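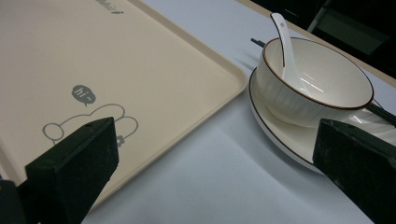 *The tray, with the little "hi~" bubble.*

**Monday, bench notes, Morklow harvest film**

Started on reel 2 at 9:15. Reel 1 is scanned and on the shared drive, but don't grade from it yet, the edge of the gate is showing on the left for most of the church sequence. Uchenna will rescan that stretch.

Reel 2 is in worse shape. The splices are all cement and several have dried out. Re-made the two that opened on the winding bench. One of them cost a frame in the crowd shot outside the town hall. Logged it and kept the frame in an envelope with the can.

Speed: still arguing. The leader says 24 in pencil, and that would fit a sound print, but there is no track on this copy and people walk too fast at 24. Emil thinks it was shot silent and the pencil note came from a later screening. Ran the procession both ways. The slower version looks right for the marchers, but the band's drumsticks look wrong at either speed, so that test doesn't settle it. Leaving the scan untimed for now.

Editing, for Annelies's paper:

- The mayor is always shot from below and the farmers from eye level or a bit above. This holds through the whole reel except for one shot by the fountain.
- The cutaways to children come after every speech. The same girl turns up twice in different light, so those shots were not taken during the speeches.
- The long pan over the wheat runs 90 seconds with no cut. Hubert says the cameraman, Haslinger, used the same move in the Stöckli dairy short. Need to pull that one and compare.

The intertitles are a separate problem. The type changes halfway through, from a heavy face to a lighter one, and the wording gets shorter. Could be a re-release. Could also be two printers. The stock has different edge marks on either side of the change, which I'd count as evidence for the re-release, but I want Alois to look before it goes into the paper.
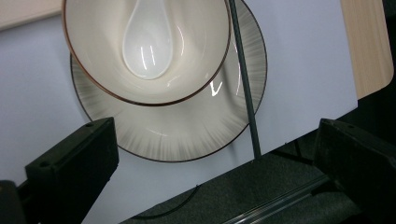 *White bowl with the spoon in it.*

Afternoon: Tikham crashed twice on export with stabilization turned on. Turned it off and the export went through. The jitter in the town hall shots is in the print anyway, and I would sooner leave it in than smooth it out.

Fullora cleaning fluid is low, one more reel's worth.

To do:

- church sequence, rescan (Uchenna)
- request the dairy short
- photograph the edge marks under the loupe
- ask Annelies if she wants the intertitles transcribed line by line or only the changed ones

Reel 2 back in the cold store at 5:40, heads out.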